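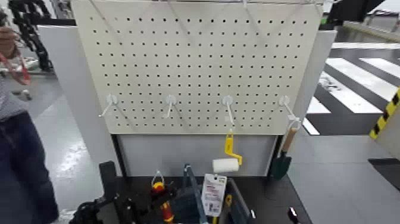

Gripper comparison, progress through March

Hi all, quick update on where the Greduso money has gone so far. Short version: we're past setup and into the part I like, which is hanging tools on hooks over and over and seeing which gripper makes the fewest messes!

We're comparing two hands on the same arm, the Rollow two-finger and the Kohlhase adaptive one. The plan you signed off on was 500 attempts per gripper. The Rollow is done. The Kohlhase is at 112, mostly my fault (I had its mounting plate machined with the wrong bolt pattern and had to send it out again).

The paint roller has been the troublemaker. Its handle is a bent frame, so there are lots of places to grab it and most of them are bad. If the Rollow picks it up too close to the cover, the whole thing swings and misses the hook. We moved the grasp point up the handle and things got a lot calmer, though I still wouldn't leave it running over lunch. The Kohlhase closes more softly and seems to put up with a sloppy grab, but it's slow, and I'd like to see the rest of its runs before I get excited.

The head camera has been fine on tools and poor on anything see-through. Clear boxes come back from the depth software with holes in them, so for now we give those positions by hand. I know that's cheating a little. Plaltivine has a newer version of the depth package and we've got a trial license, which I'll load once the Kohlhase runs are finished (I don't want to change two things at once).

Money: we've spent 2000 dollars of the parts budget, nearly all of it on the second gripper's cabling, finger pads and that plate. We also chewed through 7 sets of pads, more than I'd planned for, and I'd like to move a bit over from travel to cover spares. Can you let me know if that needs a form?

Next up is finishing the Kohlhase set, then the camera swap, then a rerun of the roller with both hands. Log files are in the shared folder, same place as last time.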